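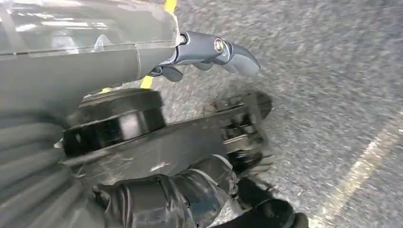 Figure 2.1. Round metal bolt head acting as a pivot pin on a jointed mechanical hand.

Odera Technical Institute
Introduction to Machine Elements
Unit 2: Pins, Pivots and Hinged Joints
Instructor: Pendo Mollel, Room 228

Scope of the unit

A pinned joint holds two or more parts together and lets them turn about a common line. Garden shears, door hinges, bicycle chains, folding chairs and the bucket of a loader all depend on it. Students are expected to have read the unit on bolts and rivets before attending, as the terms used there are not repeated.

Terms

Pin: a cylindrical part placed through aligned holes. It may be fixed in one member and free in the other, or free in both.
Shoulder bolt: a bolt with a smooth, unthreaded length on which another part turns.
Clevis: a forked end that receives a flat or rounded end between its two arms. The part that fits into the fork is often called the eye or the tang.
Bushing: a replaceable sleeve between the pin and the hole.
Clearance: the difference between the diameter of the hole and the diameter of the pin.

Single and double shear

When two plates overlap and a pin passes through both, a sideways load tries to cut the pin at one plane. The joint is said to be in single shear. In a clevis, the same load is shared between two planes and the joint is in double shear. For the purposes of this course, the average shear stress is the load divided by the total area resisting it.

Worked case. A pin 10 mm in diameter carries a load of 3,151 N. The area of its cross section is 78.5 mm². In single shear the average stress is 40.1 MPa. In double shear it is 20.1 MPa. The calculation ignores bending of the pin, which can be significant where the plates are thick or stand apart. Bending is taken up in the June session.

Bearing pressure

The pin also presses against the side of the hole. Bearing pressure is found by dividing the load by the product of the pin diameter and the plate thickness. Thin plates made of soft material may fail in this way well before the pin does, and the hole becomes oval. Once that has happened, fitting a new pin will not restore the joint. The hole must be reamed to a larger size or bored out and bushed.

Fit and lubrication

Too little clearance causes binding – too much causes knocking and uneven wear. Joints that swing slowly under heavy load are usually greased through a drilled passage. Light joints may run dry on a plastic or sintered bushing. Students should note that a joint moving through a small angle can wear faster than one making full turns, because lubricant is not carried evenly over the surface.

Keeping the pin in place

Common methods are the split pin, the retaining ring, the riveted end and the threaded end with a locking nut. A threaded pivot must be locked against the shoulder and not against the moving part. If the nut clamps the moving part, the joint will either seize or work the nut loose.

Assignment

Select one hinged joint from a household tool. Sketch it in section, name each part using the terms above, and state whether the pin is in single or double shear. Submit the sketch with your calculations to Pendo Ogola by April 15, 2023. Work should be on plain paper, in pencil, with dimensions in millimeters. Late sketches are marked but returned without comments.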